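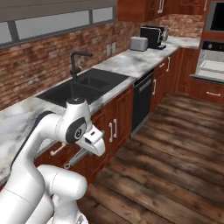 Fig. 2. Lower cabinet with horizontal bar handle, below the counter edge.

Fitting the Jonent Drawer Organizer

Before you start

Empty the drawer. All of it, including the takeout menus and the key that fits no lock you own. The Jonent tray is made for clean, flat drawer bottoms, and it will find every crumb you leave behind.

Measure the inside of the drawer from wall to wall. The tray needs 410 mm at its narrowest setting. If you come up short, return it to the Prultdale store with both end caps, which you will find in the box under the leaflet you threw away.

Steps

1. Pull the drawer out until it stops. Do not pull past the stop to see what happens.

2. Wipe the bottom and let it dry. The grip pads do not stick to damp surfaces, or to optimism.

3. Peel the backing from the 2 grip pads and press one under each end of the tray.

4. Lower the tray in, back edge first, and slide the side wings out until they touch the drawer walls. Touch, please. Wings forced against the walls will bow, and the drawer will complain every morning until you fix it.

5. Turn each locking tab toward the front. You should hear a click. If you hear a crack, see Spare Parts and ask for kit 856.

6. Close the drawer slowly. If it catches, something is standing up. It is usually the potato masher.

Note: Eren dividers fit this tray. Tudiswood dividers nearly fit, and many evenings have been lost to that word.

Caution: Keep fingers clear of the wings while sliding them out. They move freely right up to the point where they don't.

Load spoons and forks first. Put knives in the covered slot, blades facing the back.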